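# The Tin on the Table

In many houses in Rollthorpe there is a tin which once held biscuits and now holds everything else. In mine it stays on the kitchen table. When I moved here from a much warmer country, I did not understand this habit. I thought that a guest who opened a tin and found a mix of small packets would feel cheated. After my second winter I had a tin of my own.

The good ones are rectangular with rounded corners, so that nothing gets trapped when you wipe them. Round tins look prettier on a shelf, but flat packages never lie well in them. Height matters too. If the sides are too tall, the small sweets sink to the bottom and are forgotten until February, when the cupboards are cleaned.

I bought mine at the Dilgate market for 2 dollars, without its lid. The seller wanted more for another one with a lid, and I said that a tin on the table is always open anyway. She did not agree with me, but she took the coins.

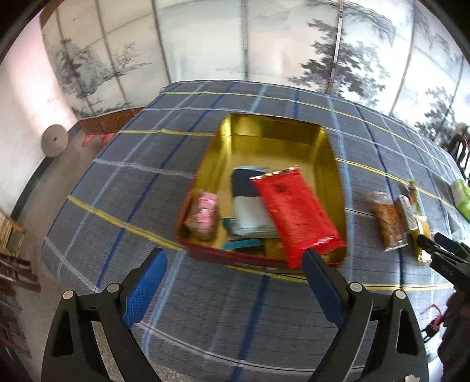
*Page last changed: 6/7/18*

I like a dark red outside and a gold inside. The gold gives back the light of the kitchen, and even a tin that is half empty looks generous. A bright red packet on the right side, thrown in at a slant, is enough to make it cheerful. The flat package partly under it has navy and pale mint colours, and in the near corner a small clear packet with pink and white pieces stands upright. I would not arrange them more than this. When a tin is too tidy, visitors are shy to touch it.

The cloth under it is also part of the custom. Checked cloth is practical for a table where people eat all day, and dark grey is the most forgiving colour I know. Yellow lines keep it from becoming sad. The Kvaran shop on the main street sells checked cloth from the roll, and the woman there will ask you for the size of your table before she asks your name. Mine needed a piece 148 centimetres wide. I washed it at 40 degrees before the first use, as she told me, and it shrank only a little.

There are rules for filling the tin, although they are different in every house. My neighbours in Cernside Road put in only sweets. Others allow tea, and one family I visit keeps a spare button among the toffees. My own rule is that a packet must be small enough to give away. If a child leaves with it in a pocket, I should not miss it.

I have been asked if I will look for a lid now. At the last market I saw one that could fit, in a box of old kitchen things, but it was green and I left it there.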